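4.2 Comparison of finger sets on the letter-sorting task 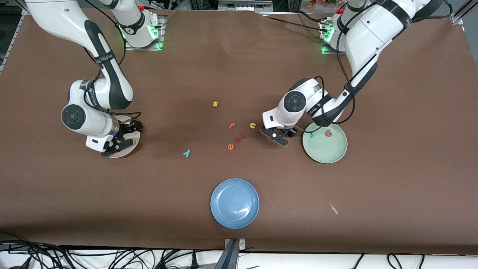 Figure 3. Letter-sorting setup with two arms, three plates and foam letters on brown paper. The right gripper is at the rim of the beige plate; the left gripper is open beside the green plate.

The plate-and-letter task was chosen for the finger comparison after the block-stacking task in Section 4.1 failed to separate the candidates. Blocks are stiff and have flat sides, and all of the finger sets we tried could hold them. Foam letters are thin, they give under pressure, and their outlines differ enough that a grasp that works on one letter may slip on the next. Plates add a second difficulty. A plate has to be taken by the rim, with one finger inside and one outside, and the inner finger has to clear the surface of the dish.

Three finger sets were compared. The Rametti fingers are straight and narrow with a hard tip. The Erkava fingers have the same length but a wider pad and a thin rubber facing. The Bustos fingers are slightly curved toward each other, so that the tips meet before the pads do. All three mount on the same parallel gripper body, and both arms always carried the same set. The controller, the camera positions and the closing speed were left unchanged between sets. Closing force was tuned once for each set before the trials started and was then fixed.

A trial consisted of a pick by one arm, a transfer and a release. In letter trials the operator named a letter and a target plate. In plate trials the arm had to grasp the rim, lift the plate clear of the paper and set it down again without tipping it. A trial was scored as a success only if the object was released where it was meant to go on the first attempt. Regrasps were logged but scored as failures, which makes the numbers below lower than those in some earlier work on similar tasks.

We ran 731 trials in total. Thirty-one were thrown out because of a communication fault between the controller and the right arm, leaving 700 for the analysis. Of these, 201 were plate trials and the rest were letter trials. Two operators, Y. Chávez and B. Halilović, ran the trials by teleoperation in alternating blocks, and each of them used every finger set.

On letters, the Erkava fingers did best. The wider pad was more forgiving when the gripper came down off center, and the rubber facing held letters that the hard Rametti tips pushed out sideways. Most of the Rametti failures were of this kind. The narrow fingers did have an advantage when two letters lay close together, where the wider Erkava pads sometimes caught both. Halilović found that approaching along the long axis of the letter avoided most double picks, and her later blocks show fewer of them.

On plates, the order changed. The Rametti fingers gave the most reliable rim grasps, mainly because the inner finger needed little room between the rim and the surface of the dish. The Erkava fingers could hold the rim once they were in place, but the approach took longer and the outer finger often touched the table first. The Bustos fingers were the weakest here. With the curved shape, contact on the rim was limited to the tips, and the plate tended to rotate during the lift. Eight plate trials ended with the plate dropped from above the table, and five of those were with the Bustos set. No plates were broken.

The paper covering had a larger effect than we expected. When a fingertip pressed into it, the paper moved and took nearby letters with it. Stretching the paper tighter between blocks reduced the problem but did not remove it. We kept the paper because it gave the overhead view an even background, and because the letters slid too easily on the bare table.

Wrist angle also mattered. With the wrist close to vertical, the housing blocked part of the object from the fixed camera during the final approach, and both operators then relied on the wrist view alone. Tilting the wrist outward by a small amount restored the fixed view at the cost of a less even grip on the pads. The Kunetti controller allows a tilt offset to be stored for each object class, and we used this for the plates but not for the letters.

Based on these results, the Erkava fingers were used for all letter data in Section 5, and the Rametti fingers were used for the plate-stacking data. Mixed sets, with a different pair of fingers on each arm, were not tested.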